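Progress report to Hervieu, 7/9/26. Home glucose meter comparison, Daltport clinic.

Enrollment closed in May with 228 paired samples. Each pair is one fingerstick reading on the Plelloreck meter and one venous sample run at the Donden laboratory. 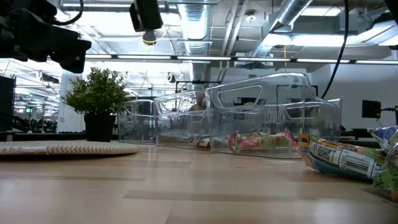 *Jacinto Palacios*

**Accuracy.** Agreement is within the protocol limit for fasting samples. Post-meal samples read high against the laboratory, and the bias grows with concentration. Hematocrit correction has not yet been applied. 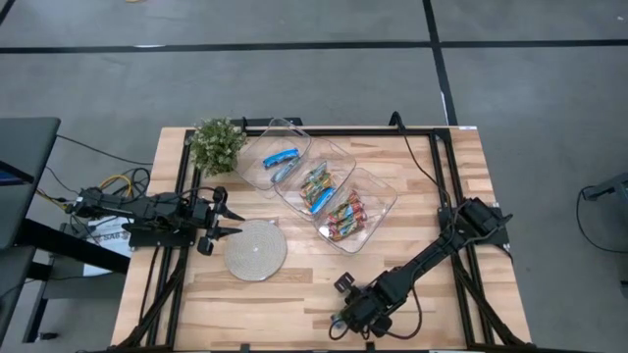

Three pairs were excluded for delayed centrifugation. Repeat testing on 20 patients is complete, and the precision tables are in draft.

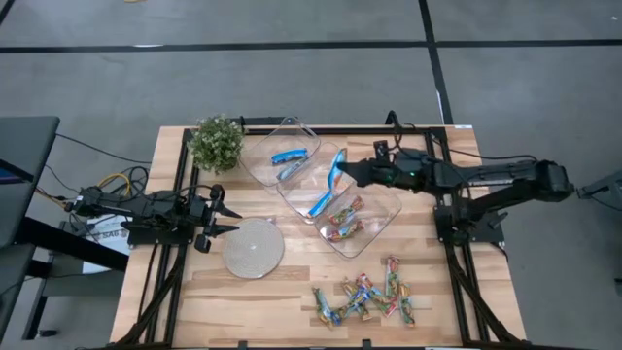 **Strips.** Four strip lots were used. Lot-to-lot variation will be reported separately, as the second lot was opened before the control solution arrived.

**Next period.** Error grid analysis, then the patient ease-of-use survey. No change to the budget is requested.
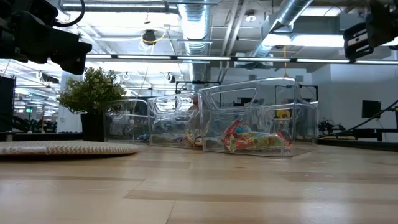
*Round woven mat and potted plant.*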